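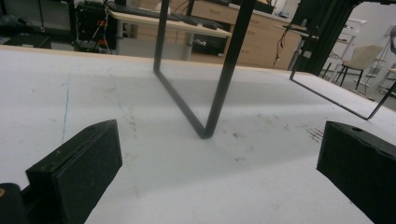 Worktable with bent-strip metal frame, Week 2.

Studio Methods: Reading Everyday Forms
Handout 2, tutor Silvana Medeiros

I love this unit! We start with lines in space, because a bent strip of black metal teaches you so much about angle and shadow. Draw the sharp bend first, then the two legs. Leave the stains and the blue line on the tabletop in your sketch — they help with scale.

Next we move to closed volumes, and a storage container is a wonderful subject.

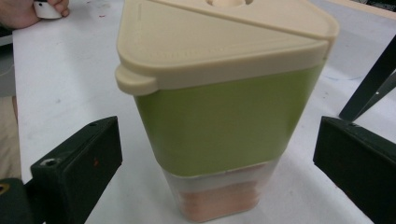

Block in the beige lid, then the olive-green band, then the cloudy section at the bottom. Soft corners are harder than sharp ones, so take your time and enjoy it.

For Fri 25 March: one sheet per object, pencil only, plus 116 words on which edge gave you the most trouble. Read Fagundes, pages 10 to 41. Hiu-tung Wu has spare paper if you run out.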